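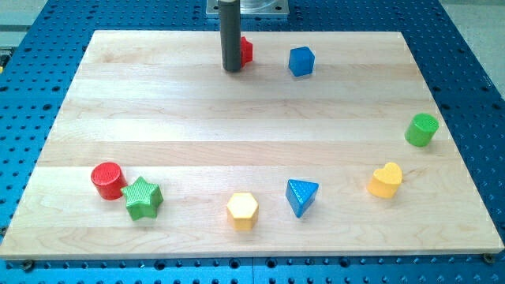 Shape blocks on the maple board, with the gray finger at the back.

Gripper bench FAQ

I get a lot of the same emails about my gripper comparisons, so I'm putting the answers in one spot. Last updated in May.

Which grippers have you tried so far?
Three. The Purnano, the Vesora soft one, and an older Ilie that I bought used from a shop in Hokthorpe. The Ilie is still my favorite for plain cylinders, and I know that annoys people.

Why the kids' blocks?
They're cheap, they're light, and the shapes are all different enough to be a pain! A cylinder is easy from any side. A star really isn't, and the heart is worse (come at it from the wrong angle and it spins right out). I also like that the sides are bumpy, so a slick fingertip doesn't get punished too badly on day one.

Why is there a wooden board on top of the metal table?
Mostly because I got tired of fingertips catching in the holes. The board is bolted down at the front and I can swap it when it gets chewed up.

How do you run a comparison?
Each gripper gets 18 tries per shape. I spread the blocks out in a loose curve and keep the middle of the board clear, so the arm has somewhere to put things down. A pick counts if the block stays up for 3 seconds. If it drops at 2.9, sorry, that's a miss.

Do you use the same arm and controller every time?
Same arm, yes. I did change controllers once, over the winter, and I threw out all my older numbers and started again. That hurt.

How long do the soft fingertips last?
My Vesora tips went 2000 picks before I saw a tear near the base. Yours may do better if you don't crank the grip force like I do.

Can I have your spreadsheet?
Sure, write to me and I'll send it. The column names are a mess, so ask if you get stuck.

Will you test a suction cup?
I'd love to, but those bumpy sides are going to leak air like crazy. I'd probably stick to the flat tops and give it its own page.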